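Orkach Place Names

A plain-text list of street, lane and field names for the town of Fevilthorpe and the parish of Feltisgate, with old spellings where we have them.

The list holds 1,182 names. Of these, 337 have at least one older spelling. The rest have only the modern form.

Files

There are 2 files:

names.csv – one row per name
spellings.csv – one row per old spelling, linked by name_id

Both are UTF-8, comma separated, with a header row. Blank means not known. A question mark in the year column means the source has no date on it.

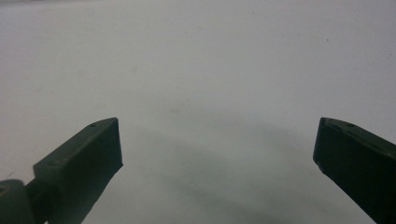
Columns in names.csv are name_id, name, kind, parish and note. Kind is one of street, lane, field, bridge or water. A lane that was later paved and renamed gets two rows, with the old name_id given in the note.

Sources

Most field names come from the Gauthier survey sheets, which were typed up by hand. Spelling follows the sheets exactly, including the odd capital letters. Street names come from the town directory. Where the two disagree, names.csv follows the directory and the survey form goes in spellings.csv.

Known problems

Field names on the north side of Feltisgate are thin. One survey sheet is missing and another is too faded to read past the first column. 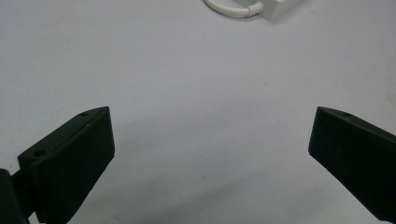 Several names ending in -gate were entered twice in the first release, once with a space and once without. These were merged in September. If you joined your own data to the old name_id values, check those rows again.

Map positions are not included. The survey sheets use their own grid, and we have not matched it to a modern one.

Use

Free to copy and change. Please credit Orkach Place Names and say which release you used. Send corrections with the name_id and a source – a photo of the page is fine.

Last updated Saturday, November 26, 2022

2 comments

Contact | © Orkach Place Names | Back to top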